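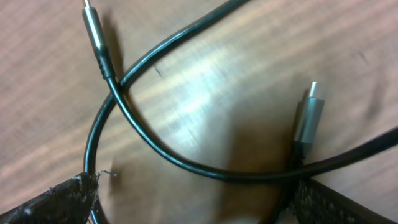 Black cable in loose loops, with the tips of Enine's two gripper fingers at the bottom.

Why did the robot stop?

I work with a robot arm called Enine. It lives in a workshop in Marnton, and its job is to pick up cables. You know that drawer at home where all the chargers end up? Imagine emptying it onto a table and asking somebody to move every cable into a box, one at a time. Enine does that sort of thing all day (well, until lunchtime, and then again after lunch).

In October, Enine stopped in the middle of a job. I want to tell you what happened, because finding out what went wrong was a bit like being a detective, and I got the answer wrong twice.

First, why are cables so tricky?

Think about picking up a wooden block. A block keeps its shape. If you grab one end, the other end comes along, and you know just where it will be. A cable doesn't behave like that at all! Grab it in the middle and both ends flop down. Pull one loop and a different loop gets tighter. Two cables can cross over each other, and then when you lift one you might be lifting the other one too.

Your brain is very good at sorting this out. You can look at a heap of cable and follow one piece with your eyes, over and under, until you find the plug. A robot has to do that with a camera and a computer. Black cable makes it harder, because where one black cable crosses another black cable, it's tough to tell which is which. Shiny tabletops don't help either. Light bounces off them and makes a pale patch, and the wood in that patch looks quite different from the wood next to it.

So we give Enine plenty of practice. On the day I'm telling you about, we had planned 296 pickups. It did 295 of them. Some were messy, but they were done. Then on the very last one it closed its fingers, began to lift, and froze. A red message came up on my screen that said FORCE LIMIT.

What is a force limit?

It's a safety rule built into the robot. Motors are strong, and they don't get tired or feel sore. If your sleeve gets caught on a door handle, you feel the tug and you stop walking. A robot arm needs to feel the tug too, so it measures how hard its motors are pushing. When they have to push harder than we said was OK, everything stops and the arm stays where it is until a person comes to look.

That means the stop itself was good news. Enine did what it was supposed to do. But something had made it pull too hard, and I wanted to know what.

My first guess: a knot

I thought the cable on the table had pulled itself into a tight knot around something. I switched the arm to its safe mode (always do that before your hands go anywhere near a robot, and if you're a kid, ask the grown-up in charge to do it) and had a look. No tight knot. I lifted the cable up with one finger and it came away easily. So much for that.

My second guess: the fingers

Enine's fingers have rough, speckled pads on them. Rough pads grip better, the way sneakers grip better than socks. After lots of work, pads can get worn, and little fibers can come loose and stick out. I wondered if a fiber had snagged on a plug. I put new pads on, which took me most of the afternoon, and ran the test again. It froze again after 10 pickups! I was pretty grumpy by then and went home.

The real answer

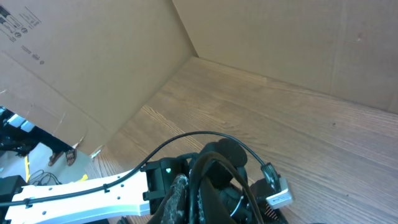 Enine's white arm and black gripper. See the arm's own cable, and the two small zip ties holding it down?

Enine doesn't only pick up cables. It wears cables, too. The gripper needs electricity, and it needs to send messages back to the computer, and those things travel along wires. The wires have to run all the way down the arm to the wrist. We tie them to the arm so they don't swing around, but we can't tie them down completely. The wrist has to turn, so there has to be some spare cable near it. Engineers call that spare bit slack.

Try this: tape one end of a piece of string to your elbow and hold the other end in your hand. If the string is very short, you can't straighten your arm. If it's very long, it dangles and catches on things. Somewhere in between is a length that works.

Enine's slack had been fine for months. Then I moved the arm so it could reach farther into a corner, and I didn't think about the cable at all. When the wrist turned to one particular angle, the cable pulled tight. The robot was being tugged by its own wire! It hardly ever used that angle, and that's why so many pickups went well before it stopped.

How did I find it? I turned the wrist very slowly, a tiny bit at a time, and kept my eyes on the arm and off the table. I'd spent a whole day staring at the wrong cable.
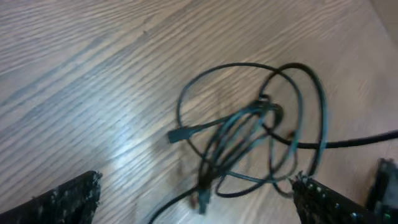

Fixing it took five minutes. I let out a little more slack, tied everything down again, and asked Enine to do 100 more pickups while I watched. It didn't freeze once. The next morning I wrote it all down and sent it to our friends at the Darholm workshop, who have the same kind of arm. They checked theirs and found the cable was a bit tight there too.

Now there's a new line on the checklist we use before we start. It says: "Turn wrist all the way left, all the way right. Watch the cable." The list is taped up by the door, next to the one about safety glasses.

Things to try at home

Put three charging cables in a pile (make sure they're unplugged at both ends). Ask a friend to point at one plug, then see if you can follow that cable to its other end using only your eyes. Then try it with cables that are all the same color. Much harder, right?

Words to know

Gripper: the part of a robot that holds things.
Slack: spare length in a cable, so things can move.
Force limit: the hardest a robot is allowed to push or pull before it has to stop.
Fault: something that isn't working the way it should.

Next time in the Ndlovu Robot Pages: how does a robot know where its own hand is?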